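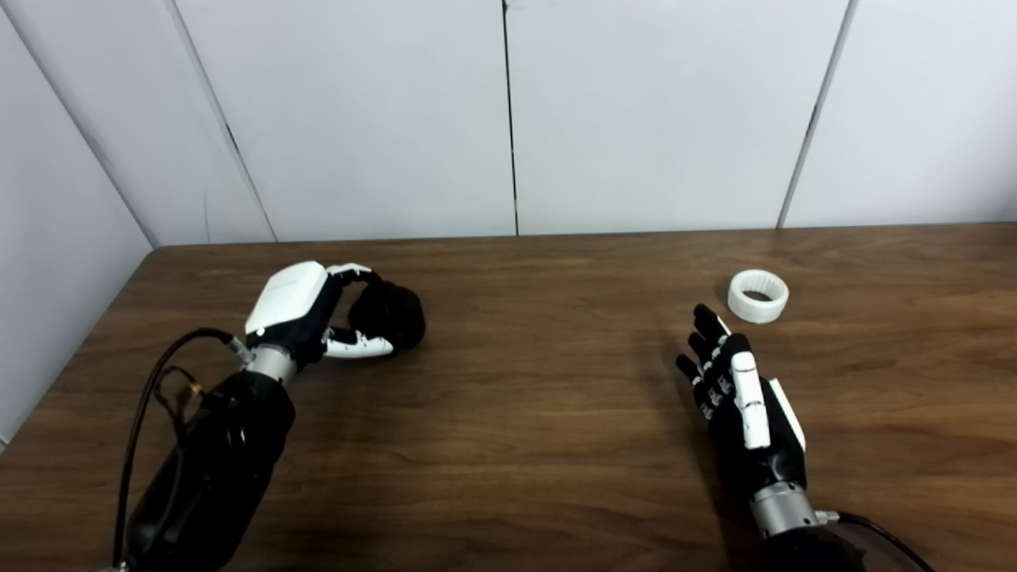
2019-06-09
By the Cikmont workroom diary

Search this site Search Go

Wood tops and white walls: a doubtful gallery

Everyone seems to want the same room at the moment. Pale panels, a brown table, nothing on the shelves — and preferably no shelves. We gave in during February and fitted out a corner that way. I'm still not sold on it, and the gallery is short for that reason.

The tabletop. Medium brown, with the grain running from side to side. The Tresine leaflet promised a surface that "settles the eye". Mine goes straight to the shine across the middle, and I'd have taken a duller finish given the choice. The grain is good, I'll admit, with enough light and dark in it to stop the thing looking like a school desk.

The panels. Matt off-white with thin dark grey seams. Palaniappan quoted us 807 for the walls and Baltance wanted 2059, and I can't see what the extra would have bought. The side wall looks greyer than the rest, being turned from the light. I was told paint would look "the same all over". It doesn't, in any corner I've ever stood in.

The seams. People like these more than I do. A dark line between pale panels draws attention to every join, and I would have filled them. Two visitors have told me they give the wall some shape. Perhaps they do. I'll look again when the evenings get darker.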